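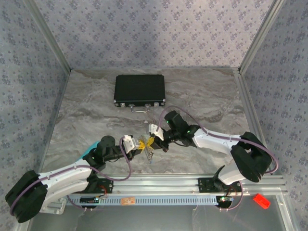

Section 4: Papering the walls and laying the floor

I've lined a few of these three-sided booths now, and the walls always come first. The paper I like is Olholm's pale lavender-gray with the little dark blue flower clusters, but go with whatever you have (busy patterns do hide a crooked seam!).

1. Wipe down all three walls and let them dry overnight.

2. Cut the back strip first. Mine is 700 mm tall, which leaves a bit to trim at the bottom.

3. Line up the flowers at the back corners before you press anything down. Start at the middle and smooth outward with a dry cloth.

4. Do the two side walls, working from the back corner toward you. Trim neatly along the corner posts.

CAUTION: Change the knife blade before trimming. A dull one drags the paper and tears it, and I've lost nearly a whole roll that way.

5. Slide in the floor piece, gray-and-white marble pattern facing up. Turn it around a couple of times before you settle – the darker swirls look quite different from each side.
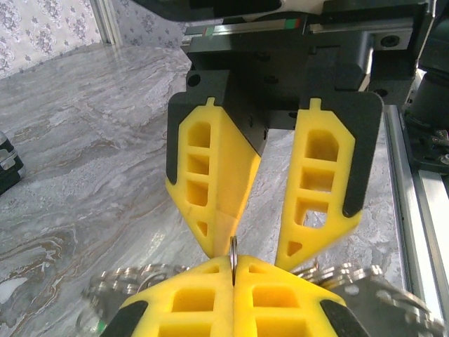
Gray veining on the floor, seen between the open yellow fingers.

6. Check that the floor sits flat, then put your things back in. I lay the black briefcase down toward the back with its handle facing front, so the latches are easy to get at.

Note: Lift the case when you move it. Metal corners and a patterned floor don't mix – ask me how I know.

For replacing a single strip of paper, go to Section 13.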